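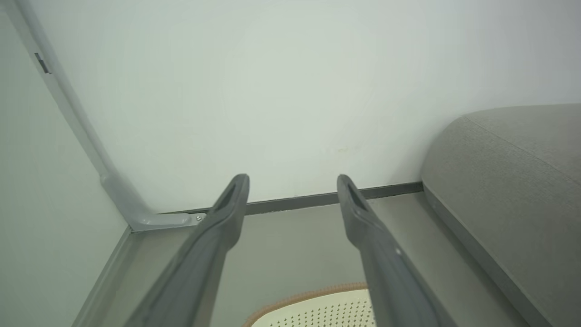
The little white nook is finally getting its turn

I have been putting off this corner since we moved in, and this month I got down to it! If you've been reading for a while you know the nook I mean: narrow, pale walls, a gray metal tube running down the corner and a thin dark strip along the bottom of the back wall. It has been my dumping ground for so long that I'd forgotten how nice and bright it is in there with everything taken out.

So, what was in it. A folding drying rack with a bent leg. Two bags of bags. The box our Fisberg kettle came in (the kettle died last winter, the box lived on). A roll of leftover carpet from a bedroom that no longer has carpet. I moved it all into the hallway, which made the hallway impossible to walk through for a whole evening, but what a motivator that is. You get very decisive when you have to climb over something to reach the bathroom.

The cleaning part

I love this part, I really do. I started at the top and worked down with warm water and a drop of dish soap, wringing the cloth out hard each time so nothing ran behind the metal. There's a faint yellowish mark near the middle of the back wall that you can barely make out, and I went at it gently with baking soda paste. I'm calling it a draw. It's going to sit behind a basket anyway.

The tube got its own pass with a dry microfiber cloth. At the bottom it bends and lies flat along the wall with a small silver screw holding it, and a cloth snags on that every time, so use an old toothbrush for that bit. Same for the small dark clip partway up the side. A toothbrush is also perfect for the top edge of the baseboard strip, where the fluff likes to settle.

What's going in

My rule for the nook is that anything in it has to come out with one hand. I measured the opening and I have 16 inches to play with at the front, less once you allow for the tube, so wide shelving is out. I'm going tall instead!

The plan right now is a slim Pririrari cart on casters for sprays, cloths and light bulbs, with the broom and the long duster standing up beside it. I found the cart secondhand for 12 dollars and it needs a wash and one new wheel. I had my heart set on a Skeltbridge tower for ages, but it's deeper than I want and I'd be bumping my hip on it all day long. The vacuum attachments will go in a Pollock basket I already own, on top of the cart, in front of that yellow mark.

Left to do

Touch-up paint, maybe. I have part of a can in an off-white that might match, and I want to try a dab low down on the left side before I commit to anything bigger. That side always looks darker because it's in shade, so I'm checking it in the morning and again after dinner with the lamp on.

Then felt pads, the new wheel, and up to 30 minutes of putting things in and taking them out again until it feels right (my favorite part of any project). The carpet roll is still in the hallway. If anyone has a clever use for a strip of beige carpet, please leave it in the comments, I'm all ears!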